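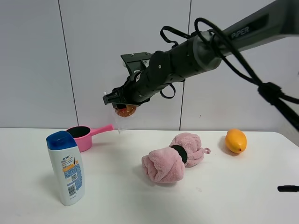
Mirela Trindade read the assignment agreement twice on the train to Butuneck and once more in the taxi. It was four pages long. Corentin Collet had signed the last page in January, nine years earlier, and the line for the date was blank.

The company was called Trenden and it made water meters. Ukach wanted to buy it. Ukach's lawyers had gone through the patents one by one and found that the main one, the one for the valve seat, had never been properly signed over by the man who invented it. They asked for a new signature. Mirela's firm, Teixeira, had drafted the new page and sent her to get it.

Collet lived over a shoe repair shop. He opened the door before she knocked.

"You're the lawyer," he said.

"I'm a paralegal. I'm also a notary."

He let her in and cleared a chair. He had a pot of coffee going and poured her a cup without asking. She put the folder on the table and turned it to face him.

"It confirms what you already agreed to," she said. "The company owns the patent. There's a payment of $300 for your time."

"What's Ukach paying for the whole thing?"

"I can't discuss that."

He put on his glasses and read the page slowly, with a finger under each line. A truck was backing up somewhere down the street. Mirela drank some of the coffee.

"It says 'sole inventor,'" he said.

"Yes. That's how the patent was filed."

"I wasn't the sole inventor."

She put the cup down. He went into the other room and came back with a green notebook, the kind with numbered pages, and opened it near the middle. There was a drawing of the seat with the small groove cut around it. The handwriting next to it was round and leaned to the left. It didn't look like the signature on the agreement.

"Anneke drew that," he said. "She ran the test bench. I'd been trying to make the seal thicker. She said leave it alone and cut a groove. We ran it 2,015 cycles and it held, and then we ran it to 3,544 and stopped because they wanted the bench for something else."
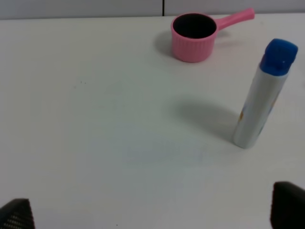
"Did you tell anyone at the company?"

"I told the manager. He said one name was simpler. I had a new baby and I wanted the bonus." He closed the notebook. "It was $1,050. We bought a washing machine."

"Where is she now?"

"Her sister sends a card at Christmas. I could find out."

Mirela looked at the page. The closing was at noon the next day. She could tell him that an inventor's name could be corrected later, and that would be true. She could also tell him that signing now wouldn't hurt anyone, and she didn't know if that was true.

"If I sign, I'm saying it was just me," he said.

"You'd be saying it under oath."

"And you'd stamp it."

"Yes."

He pushed the folder back across the table. She put the page inside and took out her phone.

The partner answered on the second ring. She told him there was a second inventor and a notebook, and that Collet would not sign the page as written. He asked if the notebook was dated. She opened it and checked.

"Every page," she said.

He was quiet, and then he asked her to put Collet on. She held out the phone. Collet shook his head and got up to look for the sister's address.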